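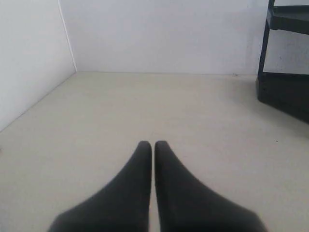

We get a lot of questions about the entry racks in the first couple of weeks after people move in, and we've tried to gather the ones that come up again and again so you don't have to wait for somebody to pick up the phone. The rack is the first piece of furniture you meet at Trirkunwood, and for a while it may be the only one you own the use of, so it's worth getting along with it! Most of what follows is about where to stand it, what to put on it and how to keep the corner around it looking nice. With a pale floor and plain white walls, even a tiny dark speck shows up from across the room, so a fair bit of this page ends up being about crumbs and grit as well.

Last updated August 3, 2023.

Where should I put the rack?

Against a plain stretch of wall, near the door if you can manage it, and a little way out of the corner. People like to push it right into the corner because it feels tidy there, and then they find they can't get a broom behind it and the dust has a lovely time. Leave a gap wide enough for your hand. Do check that the door still opens all the way before you load anything on, and if you have a stroller or a bike coming through, walk it past once to see how it goes.

Can I move it to another room?

Of course you can. We have residents who use theirs in the bathroom for towels, and one family keeps it by the balcony door for garden gloves. Please empty it before you move it, and lift it by the frame. Picking it up by the upper tray puts the strain in the wrong place, and dragging it leaves marks on the floor that are a real nuisance to get out. If you are on your own, wait for a friend. We're happy to come up and take the other side.

What is the best way to clean the floor around it?

Sweep first, always, and then go over it with a damp cloth or a mop that has been wrung out well.

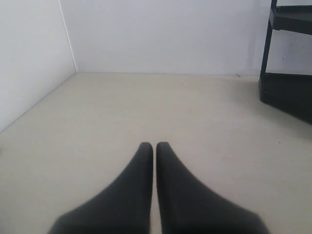

If you mop before sweeping, the grit just travels, and you'll find it again along the bottom of the wall where it dries into a little gray line. A drop of ordinary dish soap in the bucket is plenty. We would ask you not to use wax or anything sold as a shine restorer, as it builds up over time and makes the entry slippery for people coming in with rain on their shoes. For the walls, a soft white eraser sponge takes off most scuffs, but go gently and try a small spot down low first, where it won't bother you if the paint comes up a bit duller.

How often do I need to do it?

That is up to you and your shoes! In February, when everyone is tracking in salt, a quick sweep every day saves a lot of scrubbing later. The rest of the year once or twice a week does nicely in most homes. Pets change the answer, naturally.

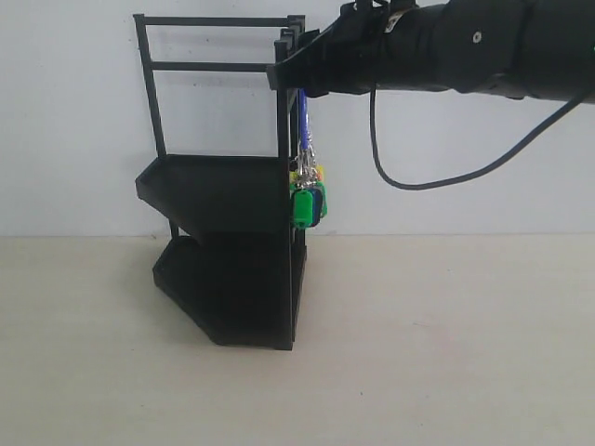
Trirkunwood Home Setup Team: Entry and Storage

What goes on which tray?

There are two trays, and the simplest habit is to let the lower one take the heavy things and the upper one take whatever you reach for on your way out. Shoes, a folded umbrella or a small tool bag can go below. Mail, sunglasses, gloves and the dog's leash are better up top, where you don't have to bend down with a bag on your shoulder. The raised rim keeps small things from rolling off, though it also means that water has nowhere to go, so shake the umbrella outside first and put an old dish towel under wet boots.

How much weight will it hold?

The Bornura rack we hand out is meant for 20 pounds on the lower tray and 10 on the upper. It will probably put up with more for an afternoon, but please don't store your canned goods on it. If one side is starting to lean, take everything off and let us know before you load it again.

Where do my keys go?

Hang them on the side of the rack, up near the top, where the hooks are. Keys on a lanyard are easiest of all, as the strap slips on with one hand and you can spot a bright color from the other end of the hallway. A blue strap against a black rack is about as hard to miss as it gets, which is why so many of us on the team have settled on blue. If you have built up a big tangle of keychains and split rings over the years (we understand, some of them are souvenirs), try to let the whole bunch hang straight down the side where it isn't draped over the tray. It's quieter and it doesn't scratch the rim.

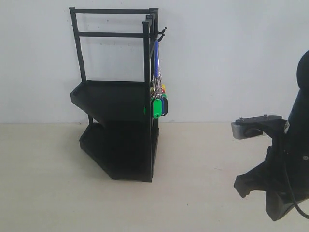
What should I do if a tray gets scratched or sticky?

Wipe it with warm water and a little dish soap, then dry it right away with a soft cloth. Sticky patches from tape or spilled juice usually need a second go, and you can leave the damp cloth lying on the spot for a few minutes to loosen things up. Please don't use steel wool or a scouring powder, as both leave the black finish looking cloudy. Small scratches can be covered with the Skuva touch-up pen, and we keep several at the front desk to lend.

Can I have a second rack?

Larger households often ask for one, and we do our best. Homes with 6 or more people get the second rack free. Everyone else can borrow one for a refundable deposit of $100, as long as we have any left in the Fodor storeroom. Put your name down with Xiuying Pan and she'll call you when one comes in.

I have a question that isn't here. Who do I ask?

Xóchitl Zepeda looks after the racks and the entry furniture, and she is glad to hear from you, even if you think the question is a silly one. Leave a note in the Home Setup box at the front desk with your unit number and a good time to come by.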